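Share
Print this page
Opinion

The Case for One Cup per Resident
By Waraporn Siriwan, Resident Services, Rungrueang House

The management of Rungrueang House wrote to all floors in September on the subject of disposable drinkware in bedrooms. The letter drew more replies than any notice in recent memory, and several residents asked that the reasoning be set out at greater length. The views below are my own, although they were formed in the course of my duties. 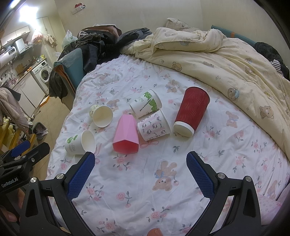 Paper cups and a pink cup on a bed with a rose and teddy bear sheet. 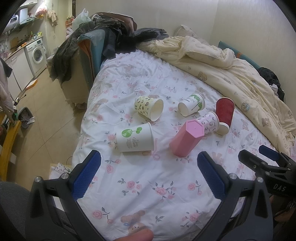 How a cup stays in a room

A paper cup is accepted without thought. It comes with a coffee, a fruit tea or a drink at a birthday gathering, and it is carried upstairs because the drink is not yet finished. Once empty, it is placed on the nearest flat surface. In a residence where the bedroom is also the study and the sitting room, that surface is frequently the bed.

I do not regard this as a failure of character. The rooms at Rungrueang House are furnished with one desk and one shelf, and the waste bins on each floor stand at the far end of the corridor. A resident who has settled down to work for the evening will not walk that distance for a single cup. By the end of the week there are several, in different sizes and from different shops, and the task has become large enough to postpone.

The printed promise

Much of the drinkware now sold carries leaves, globes or the color green. One of the cups shown on this page bears the words "Green World." I have no quarrel with the sentiment, but a printed leaf tells the buyer very little about what should be done with the cup afterward. Residents have told our office that they keep such cups out of the general waste in the belief that they belong somewhere better, and then cannot find out where that is. Fongchan Chuensuk of the second floor put the matter plainly in her reply: if the building cannot say which bin is correct, it should not complain about the pile.

Her point is a fair one. Signs above the bins should state in ordinary language what is accepted, and the same wording should appear on every floor.

What a reusable cup requires

The proposal under discussion would provide each resident with one plastic cup from Borora, to be kept for the length of the lease. The first order would be for 200 cups. Samran Chantharasri has objected that a durable cup left unwashed is no improvement on a paper one, and I agree with him to this extent: the proposal should not go forward until the pantry sinks on the upper floors have been repaired. A cup that cannot be rinsed within a few steps of the bedroom will join the others.

There is also the question of attachment. Some paper cups are pretty things, with cartoon figures, bows and textured sides, and residents keep them to hold pens or hair ties. No policy should forbid this. A cup put to use on a shelf is a possession, and our inspections have no business with it.

A modest request

I would ask residents to adopt one habit while the proposal is considered, namely to clear the bed of cups before the bedding is changed. Linen is collected from up to 450 beds across our two buildings, and the laundry staff should not have to sort drinkware from sheets.

Replies may be left at the front desk, marked for the attention of Sunee Meesuk, before the next residents' meeting.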